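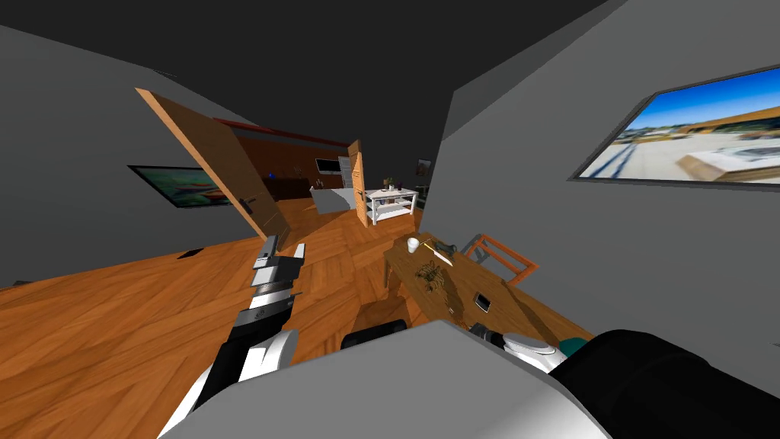

The second pattern capsule for the Ercombe small kitchen range is on track for its spring release, and this report covers the work done since the August update. The range has four pieces in this round: a kettle, a two-slice toaster, a stand mixer and an undercounter fridge. All of them carry the Tikska print by Zahira Entili, in the three colorways agreed at the start of the grant. The showroom floor for the launch will be parquet in a warm orange-brown, with gray walls on either side, and we have kept both colors out of the print so the pieces stand apart from the room. The dark ceiling stays as well.

Design
Zahira delivered the final artwork for the kettle and toaster on schedule. The stand mixer took longer. The repeat did not line up where the head meets the column, and she redrew that section twice. Gladys Athumani approved the second redraw. The fridge door uses the same repeat at a larger size, with no pattern on the sides. We had planned to print the sides too, but most buyers will fit the fridge between cabinets, and the saving goes toward a better handle.

Samples
Rankin printed 80 enamel test plates for us. Of these, 23 were rejected, nearly all for the green, which came out too yellow after firing. Rankin changed the pigment and the next set matched the reference card. The blue and the rust red have given no trouble. We now have one finished kettle and one finished toaster in each colorway. The mixer bodies are at the printer, and the first fridge door is due back next month.

The kettle lid was changed. The knob on the earlier sample was hard to hold with an oven glove, so Skye MacBrayne made it taller and slightly wider. The new knob adds a small amount to the unit cost and is included in the revised budget.

Production
The first run is set at 1,000 units across all four pieces. Mudard will do the assembly and packing. Their quote came in 10 percent above our estimate, mainly for the inner cartons, which need extra padding at the corners to protect the enamel. Isla Rutherford got part of this back by using one outer carton for the kettle and the toaster. The remainder comes out of the contingency line. We are not asking for additional funds.

Retail
Two kitchen stores have agreed to carry the full range. A third wants the kettle and toaster only and has asked for the blue first. We are still in talks over window displays, and a decision on the printed catalog will wait until the fridge photographs are done.

Open items
The electrical safety paperwork for the mixer has been submitted and we are waiting for the certificate. The handle supplier for the fridge has not confirmed a ship date. If the handles are late, we will release the three countertop pieces first and follow with the fridge. The care leaflet needs one more edit.

Next report: after the first fridge door has been checked.

Kirstin Rennie
Project lead, Ercombe
2026-09-26

Comments (3)

marlow_k
Will the mixer bowl be printed as well or is it plain steel?

Kirstin Rennie
Plain steel. Only the body is printed.

Tess B.
Please do the rust red in a full-size fridge some day. I have the kettle from the first capsule and use it every morning.

This site uses cookies to remember your settings. Accept | Manage preferences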